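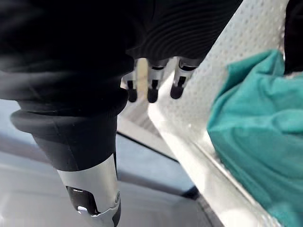 4.3 Setting the bearing monitor on a road bridge

Use this section for fixed spans with a Vendley logger. For lifting spans, go to section 6.

1. Close the kerb lane and sign on with the road authority.
2. Clear grit from the bearing shelf with a stiff brush.
3. Fix the base plate to the pier, 52 mm from the bearing edge.
4. Run the cable to the logger. Leave a loop at the expansion joint – the deck moves more than you might think.

Caution: Do not drill within 31 mm of a tendon marker.

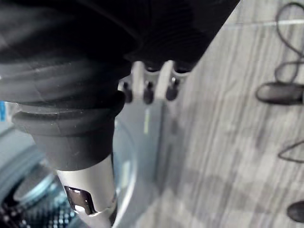 Silver cylinder below a black collar.

5. Enter the span number. The Ambrose viaduct approach is 1363.
6. Set the logging interval to 18 minutes and press Save.

Note: If the display shows E2, check the plug at both ends before calling Katia Caputo. 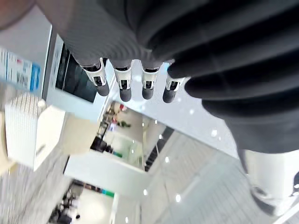 Roltholm, May

Changes to this section: step 3 now applies to steel and concrete piers. Older base plates can stay in place until the next inspection – record the plate type on the span sheet.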